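Skiltelico
Opinion
Filed under: simulation, home robots, buying advice

Paying for practice houses: my opinion after one season with Flatholm
By Huệ Tiêu

I write this as a customer. Our company, Kasten, has 12 people, and we make control software for two-armed household machines. In January we began to rent Flatholm, the simulated home service sold by Zivdale. Since then many readers have asked me if a small team should pay for such a thing when free simulators exist. My opinion has moved two times, so I will try to put it down in order.

What you get for the money is a library of 86 houses, a robot model with two arms and parallel grippers, and a list of tasks that can be changed a little. You pay by the month and by the hours of computing. You can bring your own robot model, but the import is slow work and the manual is thin on this point. My colleague Jagadeesh Kulkarni needed seven working days for it, and he is a patient man.

The houses are not beautiful. The colors of the walls are strange, orange beside maroon beside grey, and a decorator would cry. I was first annoyed by this, because I thought we were paying for realism. Now I think strange colors are a fair choice. A robot that has learned only white walls is a robot that has learned one apartment.

Doors are where I spend most of my hours, and doors are where I would ask any buyer to begin the trial. A catalog likes to talk about dishes and laundry. But a machine that can't pass from one room to the next will not reach the dishes. In Flatholm the handles are small, they come in different colors, and the two arms may have business with two different doors.
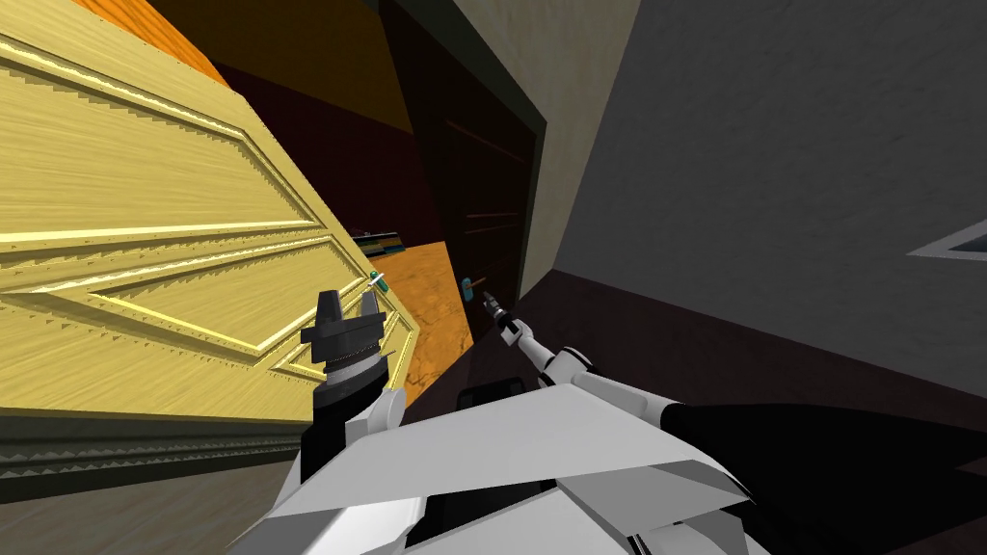 Does practice on simulated doors help with real ones?
In our case it helped with reaching and with choosing which arm to use, and it helped very little with the force of the pull.

I should explain the second half of that answer. A real door has a spring, or a swollen edge, or a rug behind it. Flatholm lets you set the friction of the hinge as one number, and the number stays the same through the whole swing. I wrote to the support desk and they were polite. They said a better hinge is planned. I have worked in software long enough to know what "planned" can mean, and I advise you to buy what is there on the day you sign.

The free simulators are better than Flatholm in some physical matters. I say this clearly, as the sales page does not. Where they are weaker is the boring part: somebody has to build the rooms, place the things, and fix it when a drawer falls through a floor. We did this ourselves for a year before. It ate one engineer completely. When I put her salary beside the monthly bill, the bill was smaller, and she was happier too.

The other thing I came to value is the view from close to the gripper. Most of our failures are decided in the last small distance, and the wide view hides them. With a close view you can judge if the fingers are set evenly on both sides of a post or leaning on one side only.
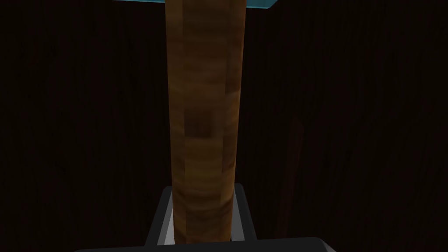
A team that looks only at the score at the end of a run will miss this kind of detail, and the Flatholm score page encourages exactly that laziness. It gives each run a mark up to 100, in large green type, with no word on how the mark was made. Jagadeesh now hides that page with a browser setting. He reviews the runs by eye on Saturday morning with coffee, which I do not ask of him.

So, should you pay? If you have fewer than five engineers and your robot must live in many homes, I would say pay, but take the monthly plan and keep your own copy of every task file. If your work is about contact and force, keep your money for now, or spend it on one real door with a good sensor in the handle. We have both at Kasten, and the real door is the one that visitors want to try.

One small complaint remains. The license counts a paused house as a running house — I found this on our second bill — and Zivdale returned only half the amount. Ask about it before you sign.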